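Notes for week 4: picking things out of a bin

Hello again. These are my notes to go with the practical, tidied up a bit from what I said at the board. If you missed the session, read the whole lot before you book a slot on the arm, as I'm not going to repeat the safety talk one at a time.

Where we've got to

Last week everyone got the arm to go to a point and come back. That's the easy bit, and most of you did it well (two groups did it very fast, and we had words). This week the arm has to choose the point for itself. You give it a bin with a jumble of things in it and it has to decide which one to go for, which way round to come at it, and when to give up and try another.

The course project is still called Undivau and the shared folder still has that name, so please stop making new ones. Your picking code goes in the part marked Tivo. The bit that logs every attempt is Skorer, and you don't need to touch it, only switch it on before you start. I can't mark runs that weren't logged!

How a pick works

I like to split it into four jobs: look, choose, reach, check. Looking means getting a picture with depth and working out which bits belong together. Choosing means giving every possible grasp a score and taking the best. Reaching is last week's work with walls in the way. Checking is the one everybody leaves out. After the fingers close, ask how far apart they are. If they've shut all the way, you've almost certainly got nothing, and your program shouldn't go off and proudly place nothing in the tray.

The scoring is where I'd spend your time. The starter code scores a grasp on three things, which are how flat the two sides are, how close it is to the middle of the object and how much room there is for the fingers. I've set the weights badly on purpose. Last year's best group ran 969 attempts over the term and changed one weight at a time, writing down what happened, and you could really see it pay off in their report. The group that changed everything at once the night before had a much less happy time.

Some numbers for this week

Each group gets 200 attempts on the arm, in blocks you book yourselves. A pick counts if the object leaves the bin and gets to the tray. To pass the practical you need 67 in total, and the rest of the marks come from the write-up. An attempt takes around 8 seconds when things go smoothly, so do your sums before you book, and leave time for the ones that don't.

Speed stays capped at the setting on the pendant. Hands out of the bin whenever the arm is live, please, even if the cup is only a finger's width from where you want it.

What to write up

Two pages, no more. I want a table of attempts by object, one change you made to the scoring, and a proper go at explaining one failure. Pick a failure you don't fully understand, they're much more fun to read. The Thoroddsen chapter on grasp planning is in the reading folder and it's short, though you can skip the second half unless you like that sort of maths (I do, come and talk to me).

Draft write-ups by noon on the last teaching day of the month, in the usual place.

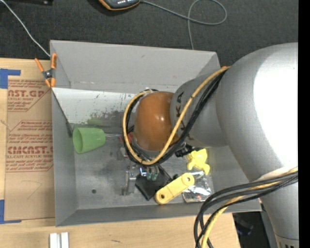
Choosing which object to go for first matters more than people expect, and a greedy picker that always takes the top score can spend ages fighting with one awkward thing. Have a think about what makes an object awkward before you write any code. The green cup on its side is fairly big, but you have to decide whether to go round the outside or put one finger in at the mouth, and your score should have an opinion on that. The clear crinkly packet is a different sort of trouble, all bright reflections, and depth cameras often go wrong on shiny see-through stuff. Then there's the pale yellow piece with a hole at each end, lying right next to the flat black one, so finger room counts for a lot. Write down the order you would pick them in yourself, then run your scorer and compare the two lists. Bring both to the next session.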